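Tutdale repair room opens its doors on 7th May

For immediate release

I've been putting off writing this because I'd much sooner be at the bench, but we have news and Kirsten Thoroddsen says it has to go out today. The Tutdale repair room is opening to everyone in Widcombe on 7th May, and you're all invited!

If you haven't come across us, we fix small household things (lamps, clocks, kettles, the odd stubborn drawer) and we teach people to do it themselves. We started in December in a borrowed back office with a single bench and a heater that smelled of toast. In that time 627 repairs have gone through our book, and nearly 1,000 of you have signed up for the newsletter, which I write late at night and which has the spelling to prove it.

The new room is on the ground floor of the old Dalsgaard building. It has proper light, deep shelves and a sink, and I can't tell you how happy I am about the sink. What I like best, though, is the close-up work. So much of fixing things comes down to small metal parts – collars, ribbed bands, little fittings you'd never notice until one slips – and now we've got the space to get our noses right up to them. 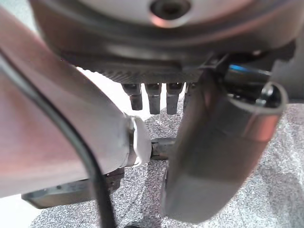

Close-up of metalwork, with a ribbed band and four dark prongs under a rounded housing.

On opening day we'll have two short classes. Bijan Kermani is taking the morning one, on taking things apart so that they go back together again (bring an egg carton for your screws, he swears by them). Mine is in the afternoon and covers cleaning metal without scratching it. I've ruined enough brass in my life to know what I'm talking about.

Both classes are free, and so is the coffee. If you've got something broken at home, bring it along and we'll have a look, as long as you can carry it in by yourself. Please leave microwaves at home.

Our friends at Pralen are lending us extra stools for the day. To save a place in either class, stop by the front desk at the Dalsgaard building or reply to the newsletter. Kirsten is handling press visits, and she'd like a little warning before you turn up with a tripod.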